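Tagged: teleoperation, data collection, two-handed robots

How varied should the table be when recording pick-and-place examples?
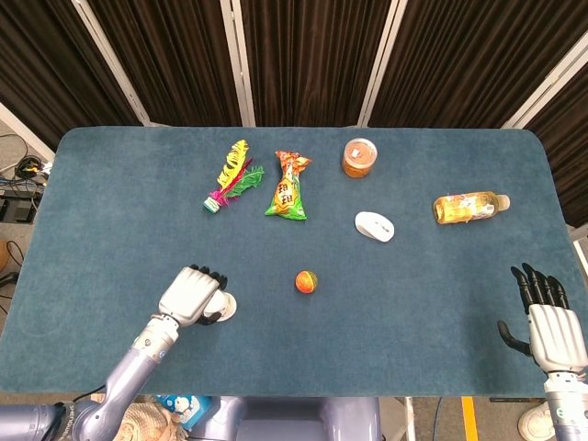 Our table at the start of a take, from the head camera.

We're recording examples for a policy that should pick up whatever item it is told to and put it on the side we name. One person drives both arms, another reads out the instruction. Each take starts with a mixed lot of things on the table. In the one I've posted there is a feather toy, a snack bag, a round tub with a label on the lid, a computer mouse, a drink bottle lying down and a small orange-red ball.

So far we have 95 good takes. The first policy we trained on them does well on the bottle and badly on the feather toy and the snack bag. It goes to the right place, then closes the fingers too high or too early.

What I can't decide is whether to keep these same things and record a lot more of them, or swap the items every few takes. My colleague Oddur wants to swap. I think we haven't got enough of any single item yet. We have the room in Vistbridge until the end of May, so we can't do both properly.

Also, does it matter which hand does the picking? Our driver is right-handed and uses the right hand for nearly everything, even when the item is closer to the left.

Heiðrún Lykkegaard

Kaj Gunnlaugsson

I would keep the items and change where they lie. We did a similar job at Salberg last year and swapped things far too early. The policy had seen plenty of objects but only one or two ways of picking up each, and it fumbled most of them.

What we ended up with was a fixed set for a whole session, with a full reshuffle before every take. Turn things as well as moving them. A bottle on its side should sometimes have the cap pointing away from the robot, sometimes towards it, and it should stand up now and then. The same goes for the mouse -- if it always faces the same way, the policy learns one wrist angle and nothing else.

For the feather toy, tell the driver to take it by the base every time. If some takes grab the base and some grab the feathers, the policy tends to land between the two, and that sounds a lot like your "too high". Check your old takes for this before you record anything new. We threw out 61 of ours after doing that check and the next training run was better for it.

On hands: yes, it matters. Make a rule and write it down. Ours was that the nearer hand picks, and anything near the middle goes to the hand on the side where it will be put down. The driver will be slow with the left for the first few sessions. Leave those slow takes out, or at least mark them.

Þórey Eskildsen

More data. We never got anything useful under a few hundred takes.

Ximena Ledesma

I mostly agree with Kaj but I'd still swap a little. Keep your hard items in every take (the toy and the bag) and change one or two of the easy ones. You don't need many more examples of the bottle if it already works, and other things in its place will give the policy something new to ignore.

Snack bags are a nuisance because they change shape as you handle them. After a day of squeezing, ours no longer looked like the one in the first takes. We bought several of the same kind and put out a fresh one after every eight takes. Keep the used ones too and bring them back now and then.

For closing too early, look at how the takes were driven. If the driver starts curling the fingers on the way down to save time, that's what you'll get back. Ask for a short stop above the item, then down, then close. It makes each take a bit longer. In our case it added seven seconds, and I'd accept that.

One more thing, check that the spoken instruction is saved with the right take. We had a batch from the Østergaard site where they were all off by one, and we spent two weeks blaming the hand.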